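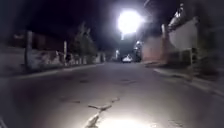

Search this site Enter keyword Go

Night lamp service on the Wumbei street robot

14 May 2021, by Yaw Asante

Wumbei is our small street robot in Hutham. It drives slowly at night and its camera records the road surface for the repair office. This page is about the front lamp and the camera, which need more care than all the other parts together.

The lamp is held by two screws on a Liltumen bracket. Before each drive we wipe the glass with a soft cloth and check both screws by hand. If one is loose, the light falls too near to the wheels and the camera sees almost nothing in front.

The light must make an oval on the road, in the center of the picture and at the bottom. On the street with the long crack it is in the correct place, and the zigzag of the crack is easy to follow inside it. The two dark patches farther up, on the left, are outside the oval and are much harder to judge.

The street lamp is a difficulty for us. It comes out as a white disc, and with automatic exposure the camera made the road too dark. Since October we keep the exposure fixed. The houses at the sides are still blurred when the robot moves, but for our work the road is more important.

The battery is changed after 3060 minutes of lamp time. The connector has 11 pins, please look at every one before you close the cover. One bent pin has cost us over 3 weeks of waiting for a new cable.

Next we want to try a wider lens for the lamp, so that the curbs receive also some light.

Contact: Prundaveck Workshop, Hutham | © 2021 Prundaveck | Back to top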